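What the Number on the Cup Refers To

A cup sold as 300 milliliters holds 300 milliliters when the liquid is level with the rim. Almost all drinkware is rated this way, and the rating is usually correct. My argument is that it is the wrong rating. It describes a state in which the cup can't be picked up, and buyers who plan around it end up with cups that are too small, drinks that are too large, or wet trays.

I came to this through purchasing. For some years I handled supplies for a residential care group in Brirness, where drinks are carried down corridors and fluid intake is written on charts. One year we replaced our cups with 2000 units of the Olteck Grikerar, a straight-sided model with a catalog capacity of 300 milliliters. The old cups were also listed at 300. Within the first month the intake charts and the kitchen's dispensing records no longer agreed, and it took longer than it should have to find out why.

The kitchen was filling to a sensible level by eye. The floor staff were writing down 300 for a full cup, as the catalog and the supplier's delivery note both told them to. Both groups were doing their jobs. The figure they shared did not describe the drink.

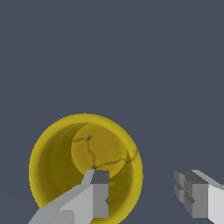

Brim capacity and working capacity

Two volumes matter for any open cup. Brim capacity is the volume to the lip. Working capacity is the volume to the level at which the cup can be carried by the person who will carry it. The space between the two is called headspace or freeboard, depending on which trade you ask.

Headspace is best expressed as a depth. A person walking with a cup produces a slosh of a certain height, and that height depends on gait, cup width and how sharply the person stops. It has little to do with how deep the cup is underneath. We settled on 20 millimeters after trials on our own corridors, which have two door thresholds and a ramp. An office could use less.

Take the Grikerar, with an inside diameter a little over 65 millimeters. Leave 20 millimeters clear at the top and the cup holds 233 milliliters. The loss is 67 milliliters, or a little over a fifth of the stated capacity. Over a day of seven or eight drinks, a chart that records the catalog figure overstates intake by something close to half a liter.

The loss is larger for wide cups. Doubling the inside diameter makes each millimeter of depth worth four times the volume, so a broad, shallow cup gives up a great deal of its rating to headspace, and wide surfaces slosh higher as well. Taper makes things worse again. In a cup that flares toward the lip, the top of the vessel is where most of the volume is. Two cups with the same brim capacity and the same headspace can differ enough in working capacity to need different dispenser settings.

None of this is difficult. It is school geometry, and any manufacturer has the drawings from which to calculate it.

The case for leaving things alone

The best objection I have heard came from Gianni Benedetti, who ran catering stores for us and had bought cups for longer than I had. His position was that brim capacity is the only figure that can be checked without an argument. You put the cup on a level surface, fill it until it spills, and weigh the water. Working capacity depends on a chosen headspace, and every manufacturer would choose whichever headspace flattered the product.

I accept the point about measurement. I don't accept that it settles the matter. A headspace can be fixed by agreement and printed beside the figure, in the same way that a battery or a light bulb is rated under stated conditions. "300 ml brim, 233 ml at 20 mm" fits on the base of a cup. A buyer who wants a different headspace can work from the inside diameter, if the catalog gives one. Most catalogs give the outside diameter, which is useful for the dishwasher rack and for nothing else.

A second objection is that people already know to leave a gap. They do, and they pour accordingly. The trouble starts when the cup's number leaves the kitchen and becomes a planning figure. Recipes, vending settings, urn sizes and care charts all take the catalog capacity at face value. An urn sized on brim capacity will be bigger than it needs to be, which costs money in heating. A dispenser set to the cup's rating will flood the drip tray every time, and whoever resets it will do so by guesswork – usually once per machine, with a slightly different guess.

There is also the fill line, which I think is underused. A molded ridge inside the wall costs almost nothing once it is in the tool. Our supplier at the time, McIver, could get lined cups only as a special order with a minimum quantity well above ours. Beer glasses in many countries carry a line as a matter of course, and drinkers there seem to manage the sight of it.

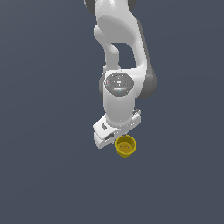 Can a buyer work out the working capacity without lab equipment?

A kitchen scale is enough. Put the empty cup on the scale and zero it, mark the headspace you need on the inside wall with a grease pencil, and fill with cold water to the mark. The reading in grams is the working capacity in milliliters, to an accuracy far better than anyone's pouring.

What I would ask for

The change I want is small. Catalogs should list brim capacity, inside diameter at the lip, and working capacity at one stated headspace. Where a cup is sold to care homes, hospitals or schools, the working figure should be the one in the product title.

Enda Ó Ceallaigh, who took over the purchasing desk after me, now keeps a sheet of measured working capacities for every cup in the building and sends it to the floors each January. The charts and the dispensing records agree to within what you would expect from spills and unfinished drinks. The sheet still has to be redone by hand whenever a cup is discontinued, and the replacement still arrives marked with its brim capacity.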